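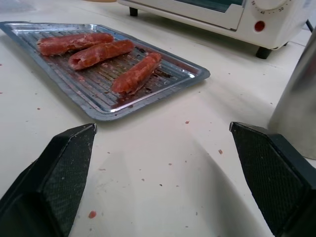 Luvska opens its countertop cooking series in Endcombe this July

ENDCOMBE – Luvska, the neighborhood cooking school on Jaunzems Street, is starting a new run of evening classes for people who cook in very small kitchens. The series is called Small Oven Suppers, and every dish in it can be made with a toaster oven, one metal tray and a bit of counter. No stove needed!

The classes meet on Thursday evenings at 6:30 p.m. and are open to anyone aged 16 and up. There are 36 places in the first run, and registration is open now at the Luvska front desk.

"So many of our neighbors have moved into studios with a toaster oven and not much else, and they kept asking us what they could really make in one," said Siiri Avotiņš, who founded Luvska. "The answer is a lot – roast vegetables, fish, a proper sausage supper, even a decent crumble if you watch it closely."

The opening class is all about sausages. Students will learn to lay them out on a ridged tray with space between them, turn them partway through and check the middle with a thermometer before anyone picks up a fork. The class also covers a part that most recipes skip, which is cleaning up: what to do about drips on a pale counter, and how to get the sticky brown juices out of the grooves of a tray without an hour of scrubbing.

Recipes were tested by Po-yen Kong and Darlene MacPherson, who worked through 33 of them over the spring and kept the ones they wanted to eat again. Kong teaches the first half of the series and MacPherson the second.

"I love the sound of a little timer dial ticking away while you set the table," said MacPherson. "You're right there next to your supper, and you can peek through the glass as often as you like." 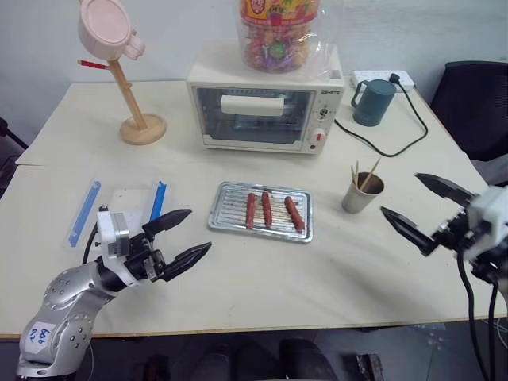 Free recipe booklet

A printed booklet goes to every student, and a further 900 copies will be given out at the Lavdale library and the Endcombe farm market. It has tray sizes, oven times and a shopping list for each supper. Chiến Lò drew the pictures and also tried out every shopping list at the corner store, so the ingredients should be easy to find.

To register or ask about a class, stop by Luvska any weekday between 10 a.m. and 4 p.m. and ask for Ilze Stankevičius.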